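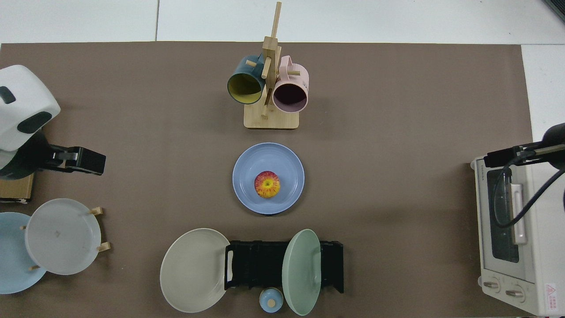 Perception and Planning

Which objects can Grilero recognize without extra training?

Plates, mugs, jars, dish racks and most fruit. The default model covers 109 household classes. If yours isn't one of them, add it through the Vrettos labeling tool and rerun the export step.

Why does the planner return no grasp for a mug hanging on a tree?

Check the grasp filter first. The default only keeps top-down grasps, and a mug with its opening facing down usually has no good one. Set the filter to "side" and allow handle grasps. If you still get nothing, lower the clearance around the pegs a little at a time.

Two plates in a rack show up as one object. What can I do?

Plates seen nearly edge-on give very little depth data, so the segmenter tends to merge them. Turn on multi-view fusion and let it collect a few more views before planning. It adds time to each plan but fixes most cases.

How many grasp candidates are sampled?

The limit is 4000 per object. For simple shapes like an apple you can cut that a long way and see no difference.

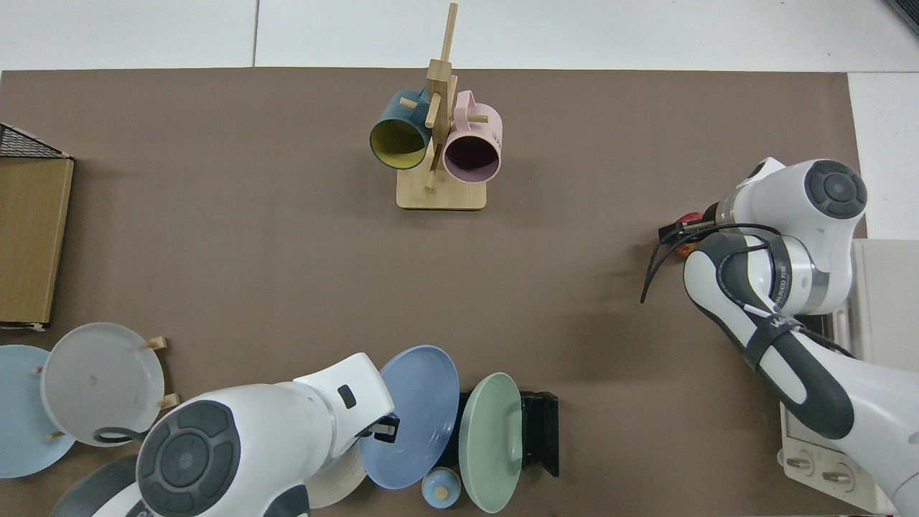 Control and Timing

Can both arms move at the same time?

Yes. Jatbridge keeps one shared clock and sends joint targets to both arms at 100 Hz. Each arm checks its path against the other arm's planned path, not only its current position.

One arm stops and waits for the other. Is that a bug?

Usually not. When two paths cross, the arm with lower priority holds until the space is clear. It gives up after 60 seconds and logs a timeout. You can change the priority order in the task file.

Do cables count as part of the arm in collision checks?

Not by default. Jirayu Srisuk wrote a padding add-on for Caneck that puts a soft margin around the wrist links. Install it if your cables hang low.

Where do I send logs?

Attach them to a support ticket. Paraskevi Mitsotakis-Vlachou goes through open tickets every Thursday.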